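Lalside reuse centre to open in Ham with 200 household items ready for new homes

Thursday, February 4, 2021

Residents of Ham will be able to collect cleaned and checked household goods from a new reuse centre when Lalside opens its doors on Cluvard Road later in February. The centre will hold 200 items on its opening day, from chairs and side tables to kitchenware, lamps and garden pots. Everything will be sold at a fixed low price, with the money going towards the running of the building.

Lalside has spent the winter fitting out the former carpet showroom, which had stood unlet for 2 years. The work included new lighting, a wider front door and a ramp from the car park.

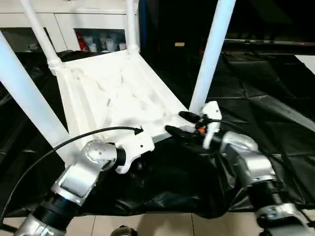
Furniture makes up the largest share of the stock. Each piece is looked over before it goes on the shop floor, and anything with a split, a sharp edge or a missing fixing is set aside for repair or recycling. Garden and patio chairs are turned upside down on plastic sheeting, as with the white one shown, so that the legs and the joints where they meet the seat can be looked at properly. Grey smudges on a ribbed seat do not rule a chair out. Marks of that kind are treated as a cleaning job, and a chair is turned away only if it is unsafe to sit on.

Upholstered furniture must carry its fire safety label. Mattresses, cots and child car seats cannot be accepted in any condition. Electrical goods will be taken from the second week of opening, once the testing bench is in place.

Visits will be by booked slot to keep numbers in the building low. There will be 47 slots on each opening day, and a slot can be used to drop off goods, to buy, or both. Bookings are made through Zunero, the online system already used for the Ham allotment list, or by telephone for those without internet access. Face coverings must be worn inside unless a visitor is exempt. 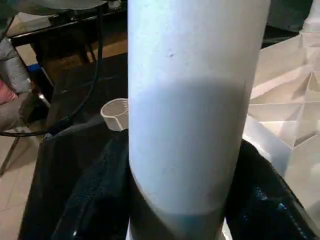

Photo: Lalside

Small goods will be kept apart from furniture, on 7 bays of shelving along the back wall. Cups, jars, storage tubs and vases should be brought in clean and empty, with lids taped on where they have them. Odd cups and plates are welcome and do not need to be part of a set.

Large items can be collected from homes in Ham for a small charge. The collection service will not carry goods down from upper floors where there is no lift.

ENDS

Notes to editors

Lalside runs reuse and repair schemes for household goods. Opening hours, prices and the full list of accepted items will be published on the Lalside website before the first day of trading. Press enquiries should be sent to the Lalside press desk.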